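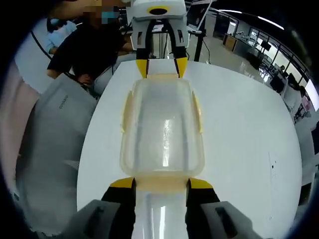 *A hand-held gripper and a second gripper on one plastic container, one at each end.*

# Hand-Held Gripper Kits: Budgeting and Planning FAQ

Questions collected from labs and small plants preparing a purchase request. Prices are left out because they depend on quantity and region. Ask for a written quote before fixing a budget line.

## Ordering

**Should we order single units or pairs?**

Order pairs if any task on your list needs an object held at both ends. Containers, trays and folded cloth usually do. A Skosta pair ships as two matched units with one calibration sheet. Two singles bought at different times can be matched later, but the work is billed as a service visit.

**Is the Skosta compatible with the older Prerkden mount?**

Mechanically, yes, with the adapter plate. The cable connector is different. Budget for one new cable per unit.

**What is the lead time?**

33 working days for a standard pair. Spare fingers and pads are stocked and normally leave within 7 working days.

**Can we rent first?**

Lindgren rents pairs by the month, four-month minimum. Half of the rental paid is credited if you buy the same units. Pads worn during the rental are charged separately.

## Running costs

**What wears out?**

Finger pads first, then cables. Plan on one pad set per unit for every 220 hours of handling. Hard plastic rims and cardboard edges shorten that figure; soft goods extend it. Cable life depends mostly on strain relief, so inspect the bend near the housing weekly.

**Do we need a service contract?**

Not for the first year. After that, compare the contract with the cost of one spare unit. Sites with three pairs or more generally find the spare cheaper, provided someone on staff can run the calibration routine.

**How much storage should we budget for?**

Some 120 GB per pair for each full day of recording at default settings. Multiply by the number of days you intend to keep raw files. Backup is extra and is often missing from first drafts of the budget.

## Space and staffing

**How large a table is needed?**

Large enough for the object plus clear reach from each side. Two operators working face to face need access to opposite edges, so a table pushed against a wall will not do. A plain, light-colored top is easier to work with than a patterned one.

**Can one person operate both units?**

Yes, for small objects. For anything long, allow two people per station and put both in the labor estimate. Labor is the largest line in most plans we review - larger than the hardware within a few months.

**Do we need a separate room?**

No. A shared room is acceptable if the floor around the table stays clear and lighting is reasonably constant. Direct sun through windows changes exposure during the day; blinds are a small expense and should go on the first order.

**When does it make sense to add a robot arm?**

Put the arm in a second budget phase. Payload, reach and mounting height should be set from the tasks you have recorded. The Skadum base accepts the same fingers and pads, so consumables carry over. It needs its own power circuit and a floor survey, and neither is included in the quote.

## Paperwork

**What should the purchase request list?**

- Number of pairs, and spares
- Adapter plates and cables, if replacing Prerkden units
- Pad sets for twelve months
- Storage and backup
- Operator hours, including training (one day per operator)
- Test objects: containers, lids, boxes

**Are test objects supplied?**

No. Buy the same items your process uses, in duplicate.

**How long is a quote valid?**

Through the end of the following month. Quotes issued in April are the exception and run to the end of June, when the parts list is revised.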